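Tendudard cell – progress report to Wistbridge, February

Hello all,

I promised you a frank report this time, so I'll start with the thing you've probably already heard about. The left arm faulted in the middle of a drawing run on a Tuesday and we lost the rest of that week to finding out why. Nobody was hurt and nothing was broken, but it counts as a safety matter under our agreement, so you're getting the long version.

What happened

We were on the marker task, which is the one you saw at the Onderbridge visit: take a pen from a cup, draw a line on the clipboard, put the pen back. We'd got through 37 runs that day. On the next one the left arm began its move towards the board and then sped up well past the limit we'd set for it. The controller tripped, the brakes came on and both arms stopped. I hit the emergency stop as well, a beat later, and I'd like to say that was my lightning reflexes but the log says the controller beat me easily!
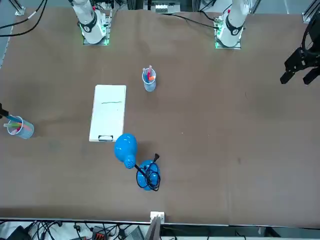 The bit that worried me came afterwards. When we cleared the fault, the left arm came back up with its speed limit set to the factory value, and the screen still showed ours. So anyone reading the screen would have thought the arm was in its slow mode when it wasn't. We powered the whole cell down, put the lock on the isolator and rang Galanis, who look after the controllers for us.

What we think caused it

Galanis went through the logs with us over two long calls. The left controller had restarted by itself for a moment – a dip in its supply, most likely from a connector that wasn't pushed fully home. When it came back it loaded its default settings and didn't tell the main computer. The right controller is on a separate feed and carried on as normal.

I should own up to something as well. We'd moved some of the wiring under the table in January and I signed it off after a look and a bit of a tug. I didn't do the full pull test, and I should have.

What we've changed

The connector has been replaced with a locking one, on both arms. The main computer now asks each controller for its speed limit before every run and won't start if the answer is wrong. We've also got a proper wiring sheet that two people have to sign. It's dull, but it takes 12 minutes and I've stopped grumbling about it.

We then did 60 slow runs with no pens involved, pulling the power on the left controller on purpose in a handful of them. The check caught it every time. After that we went back to the real task, with the clipboard, the two cups of markers and a blue item with a coiled cord left on the table as clutter, same as before the fault so that the results can be compared.

The lines are still wobbly, I'm afraid. A wavy green line on a clipboard isn't what any of us had in mind when we wrote the bid, but the wobble is a separate problem (we think it's grip pressure) and I'd sooner have slow wobbly lines than fast ones for now. The tilted cup is also giving us grief, as the pens fan out and the gripper has to pick one out of a bunch.

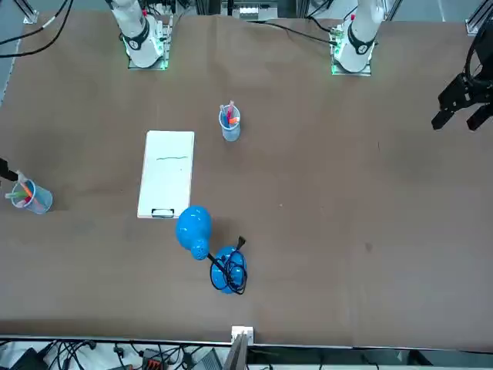

Money and time

The new connectors, the Galanis call-outs and a spare power supply came to £2000 between them. I'd like to take that from the travel line, which we've barely touched, so please let me know if that's a problem. We're a week and a half behind on the drawing work. The two-arm handover task will now start in April, and the end date for the project stays where it is.

Still open

We haven't proved that the supply dip came from the connector. It fits the logs and it hasn't come back, but I can't make the old one misbehave on the bench. Galanis have it now and will send their findings to both of us. Until then the cell doesn't run without someone standing at the stop button, and that includes lunchtimes.

Could you also tell me whether you need the fault log in full, or will the two-page summary do? It's ready to send either way.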